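Robot Cells and Cobots > Rules, Risk Assessment and Good Practice

Thread: House rule for hands on the table during resets, too strict or not strict enough?

mulga_wrench
Posted 3rd November

G'day all. I've been handed the job of rewriting our bench rules for the picking cell and I'd like some opinions before I send the draft to Ye-rin Do, who signs these things off. The old sheet is 12 lines long and half of it is about where to park your coffee.

The one causing grief is rule 2. As drafted:

"No hand past the table edge while the arm is enabled, unless the second person has the pendant and has said HOLD out loud."

Our work is artificial flowers and leafy sprigs going in and out of light plastic containers. Low payload, low speed, soft stuff. Juggling stems all day means you're reaching in constantly to lay things out again, and the crew reckon the rule will double the length of every reset. I timed a few and I don't think it's that bad, but it's not nothing either.

Some of what we do, so you're not guessing:
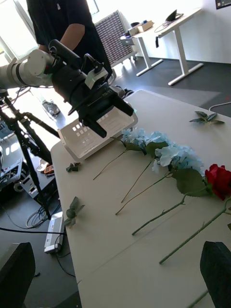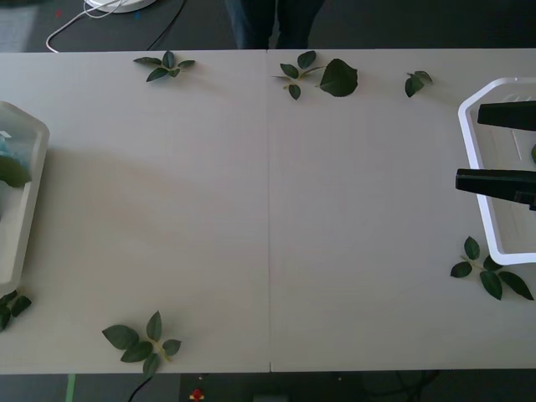
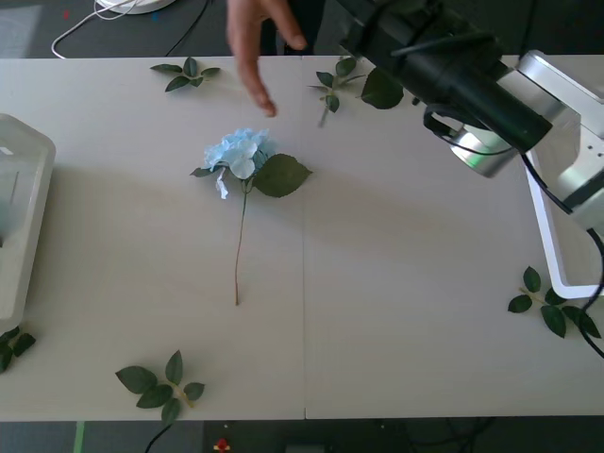 My own view is that the rule should stay but the wording is clumsy. "Table edge" is easy to see and easy to argue about, which I like. "Enabled" is where people get creative. Is it enabled if it's in freedrive? Is it enabled if the program is paused? Ju-won Shim says paused counts as safe, and I say paused is one button away from not paused.

Anyone running something similar? What did you write down?

kettleblack_yyc
Reply #1

Paused does not count as safe, full stop. A paused program is waiting on a software state. If your risk assessment relies on a protective stop, then write "protective stop" in the rule and name the thing you press. We had "stopped" in ours for ages and found three people on one shift using it to mean three different things.

The other bit I'd change is the shouting. Our shop is loud and HOLD sounds like GO from behind a compressor. We went to a hand on the shoulder, which felt silly for a week and now everyone does it.

mulga_wrench
Reply #2

Ours is a quiet room so shouting works, but fair point on naming the button. I'll pinch that.

eunseong_k
Reply #3

I'll be the grumpy one. A rule that gets skipped is worse than a looser one that people follow. If you're resetting sprigs 190 times in a day, you will not get 190 callouts, you'll get maybe ten and then a mumble. I've watched it happen with very good operators.

What about putting the rule on the layout instead? Anything within reach of the gripper gets moved with the arm parked and stopped. Anything at the far end can be nudged without the ceremony, provided your assessment says the arm can't get there. Tape a line down and be done with it.

kettleblack_yyc
Reply #4

Eun-seong, I get the argument, but can't get there according to what? If the limit is a number someone typed into the program, the tape is decoration. If it's a safety-rated limit with a checksum on file, then sure, I'm with you. Also allow for whatever the gripper is carrying. A basket sticks out a fair way past the fingers and the limit might be set at the flange.

eunseong_k
Reply #5

Safety-rated, obviously. And yes to the basket, I should have said that. We had our boundary moved in by a container's width for that very reason back in May.

tartu2toowoomba
Reply #6

Ülle here. Two small things, from doing a lot of audits.

Write down cables. Everyone writes down hands. Anything dangling off the arm needs checking through the full range of movement, and anything on the floor near the table needs to be where a person stepping back won't find it with their heel. It's boring and it's the finding I write most often.

Second, say who is allowed to restart. Your rule says who stops. If the person with the pendant can restart once they personally reckon the hand is clear, you've still got a gap. Ours says the reacher calls CLEAR, and the pendant holder looks at both of the reacher's hands before resuming. The looking matters more than the calling, in my opinion.

mulga_wrench
Reply #7

Ooh, the restart one is good, I'd missed it completely (and I've read this sheet so many times I could sing it). Cables too. We've got a line about "tidy area" that means whatever you want it to mean on the day.

pyo_tinkerer
Reply #8

Not to start a war, but isn't this overkill for plastic leaves? We run the Pyo cell at walking-snail speed and the worst anyone's had is a pinched fingertip. The low-force setting does the job.

kettleblack_yyc
Reply #9

A pinched fingertip is the rule telling you it's needed! Low force is checked for a particular contact on a particular body part with a particular tool. Put different fingers on the gripper and you measure again. Did you?

pyo_tinkerer
Reply #10

...we changed fingers twice. Point taken, I'll ask Yi-an where the measurements are.

mulga_wrench
Reply #11

Here's where I've landed, pick it apart please:

2a. No hand past the table edge until the pendant holder has pressed protective stop and said HOLD. Paused and freedrive don't count.
2b. The reacher calls CLEAR. The pendant holder sees both hands outside the table edge before restarting.
2c. Nothing loose hanging from the arm, no cables where the reacher stands. Check at the start of each session and after any tool change.
2d. New fingers or a new container means the assessment gets reopened before the next run.

I've left Eun-seong's tape line out for now. I like it, but I can't back it up until someone confirms how our limits are set.

eunseong_k
Reply #12

I can live with that. I still think 2a will get mumbled. Sit in quietly for a session a month from now and listen.

tartu2toowoomba
Reply #13

In 2d, add who reopens it. A name or a role, otherwise it stays shut.

mulga_wrench
Reply #14

Ta, added. Sending it to Ye-rin after lunch, will post back with whatever she crosses out.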